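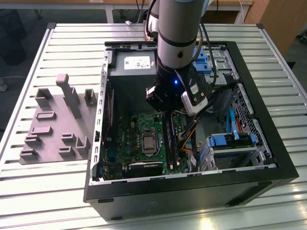 The Prinbridge Disassembly Challenge is an annual student robotics competition in which teams program a robotic arm to take apart discarded desktop computers. It was founded by Harish Vishwakarma, a lecturer in mechanical engineering at Prinbridge Technical College, and is open to college and upper secondary school teams. The final round is held in May.

Format

Each team receives an opened computer case, placed on its side with the cover panel removed. The arm must take out memory modules, expansion cards, drives and cables and set them down in a marked area. Teams may design and print their own fixture plates to hold tools or removed parts. Human contact with the case during a run carries a penalty, and a run ends if the motherboard is cracked.

Runs are scored on parts recovered, their condition and elapsed time. Flexible cables are widely regarded as the hardest items to handle, and since the second season they have carried double points. The highest score recorded in a single run is 359, set by the Rautiainen School team.

Participation

The first season drew 9 teams, all from the Prinbridge area. The most recent had 47, and a regional qualifying round was added to reduce the number reaching the final. The winning team receives a grant of $2,000 for laboratory equipment.

Treka, an electronics recycler, supplies the computers and collects the sorted parts afterward.

Related activities

The college runs an evening course for first-time entrants covering gripper design, camera calibration and motion planning. Student code from past seasons is kept in a shared library named Gekemora, which all registered teams may use.

See also

Educational robotics
Electronic waste
Robot competition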